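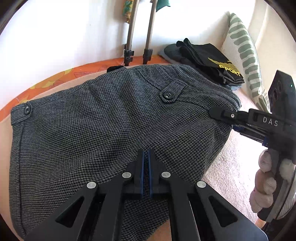
According to Fouzia Cheema, a hand gripper that drops cloth needs new finger strips, and she would like us to stop telling buyers to wash the old ones first. She has put it to us in writing more than once. We sell the strips, so we ought to agree with her. We still say wash them first.

Dostano Strip and Pivot Kit
For hand-held two-finger grippers with linkage arms
Price: $60
Stock: in stock at Clestville, ships from there only

What it's for

The kit is for people who use hand-held grippers on clothes and household fabric and have noticed the fingers getting lazy. Cloth slides when it should stay put, or one finger closes a hair ahead of the other. Dostano's leaflet says the kit "restores like-new grip." We have fitted a good many of these and we would not go that far. It gives you clean, even strips and pivots that aren't gritty. If an arm is bent, it will still be bent afterward.

In the box

2 finger strips, adhesive backed, cut long
2 alcohol wipes
Pivot grease, small tube
Flat stick for lifting old adhesive
Leaflet (see below for what we think of the leaflet)

No screws, no pivot pins and no driver. The outer carton shows a driver. We've asked Dostano to change the carton.

Before you buy

Wash the strips you have. Lukewarm water, a drop of dish soap, a soft toothbrush, then leave them to dry fully with the fingers open. Lint from fleece and towels packs onto a strip and shines it up until it feels worn out. Perhaps half the strips mailed to us as "dead" gripped fine after a wash. Do this on the tool, with a rag around the joints, and keep water away from anything with a lens or a cable.

Then try the tool on something awkward. A dish towel tells you nothing. We like a pair of woven shorts with buttons and a stitched tab or two: pinch near the waistband, lift, let the weight hang, and see if the cloth creeps. Try it again on a seam. A tired strip will often hold a single layer and lose a folded one.

Fitting

Switch the tool off and unplug it if it has a lead. Open the fingers as far as they go. Lift the old strip from the tip end with the flat stick and pull it back slowly along itself. Rub off the leftover adhesive with your thumb, then use one wipe per finger.

Lay the new strip in dry, backing still on, and mark the length. They come long and they need trimming. The leaflet says to trim after sticking, which is how people end up with a nick in the finger. Trim first. Peel, set the tip end down, and press toward the joint.

Close the fingers on a folded piece of cotton and leave them alone overnight. Dostano says ten minutes of pressure is plenty. Our returns shelf says otherwise.

Pivots

Wipe each pivot cap and the edge of the arm next to it. Work the linkage open and shut by hand and listen. A dry pivot ticks. A dirty one drags, and you will feel it before you hear it. Put grease on the end of a toothpick, touch it to the joint, work the arm, and wipe off everything you can see. Any grease you can see will be on somebody's shirt by lunch.

Check the small screws in the fingers too, and snug them up if they turn. Do not lean on them. 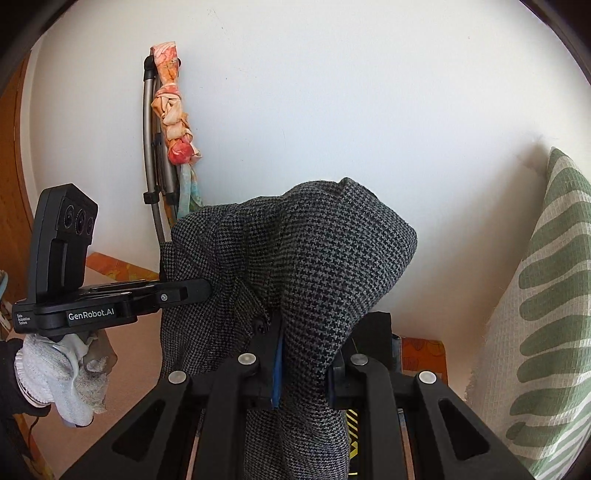
Aidoo makes a thicker strip that some shops prefer for denim and heavy twill. We carry it and we are not sold on it. The extra thickness means the fingers meet sooner at the tip than at the root, so a thin T-shirt can slip out of the back of the pinch. If all you ever pick up is heavy cloth, fine. If your pile is mixed, stay with the standard strip.

Working with a pair of grippers, service both on the same day. One fresh tool and one worn one will fight each other: the fresh one holds its end and the other lets go partway through a fold, and you will blame the wrong hand. Gloves matter as well. Knitted gloves shed, and the fuzz finds its way to the joints. Brush them off at the end of a shift.

How long it lasts

The leaflet claims 4000 closes per set of strips. We have no idea how that was measured, or on what. On smooth cotton it may well be fair. Zippers, metal snaps and hard button edges will cut it down, and we won't guess by how much. Look at the strips instead. If there is a groove you can catch with a fingernail, change them. If there isn't, save your money.

Will it fit mine?

Measure the flat inside face of one finger and send us the width and a photo of the linkage with the fingers open. We'll tell you yes or no. Please don't go by color. Strips in the same shade come from several makers in different widths, and we cannot match one from "it's the blue kind." The Pastine adapter plate sold alongside this kit on other sites is, in our opinion, unnecessary for any gripper with a flat finger face, and we don't stock it.

Returns

Unopened kits come back for a full refund. Opened kits with the strips still on their backing, same. Once a strip has been stuck down we can't resell it, but if it peeled after an overnight press, write to us anyway. Ask for Wajid Kiani at the Clestville counter and say which cloth you were lifting when it let go.

Page checked August 20, 2026. The price holds through November.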